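Talk notes — small room, big table (7 Aug 2026)

Open w/ the Fothergill kitchen story. Keep it short!! Thank Poppy Staniforth for the floor plans.

Main point: measure the walkways first, furniture second. People buy the table then squeeze round it for years. Chairs pulled out, not tucked in — ask who has tried that at home. Wait for hands.

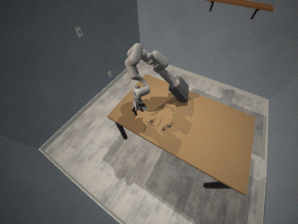
Then lighting. One ceiling lamp = your own shadow on your work. Move teh lamp or add a second. Skip the Wundik slide if we're past 16 min.

Questions, then hand over to Howard.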